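Home Textiles 565, Week 4: Folding Sportswear
Titville Evening School

Welcome back! Last week was towels, and towels are kind to beginners: four corners, straight edges, done. Tuesday we move on to athletic shorts, which I love teaching (slippery, stretchy, full of opinions about where they want to go).

Start by finding the waistband. With shorts in a heap it's easy to grab a leg hem by mistake, so feel for the gathers of the elastic. Hold the band at both side seams, lift, and let the legs drop. Give one good shake!
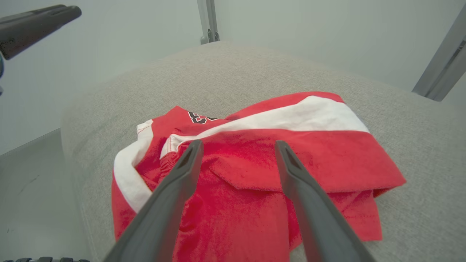

Next, lay one leg over the other so the side seams meet. Stripes are a wonderful help at this stage. If they line up, your fold is straight, and if they wander you'll spot it right away. Smooth from the waistband toward the hem, tuck the crotch point in to make a rectangle, then fold in thirds.

Printed numbers: keep them on the outside of a fold, never creased through the middle. We'll compare this with the Gultavness roll, a lovely method for small drawers.

For next week
Read Bhattacharjee, chapter 7, on knits and elastic.
Practice on 3 pairs of shorts, any size, and bring your neatest one folded.
Bring a soft surface to fold on if you don't like the tables in Rostach Hall.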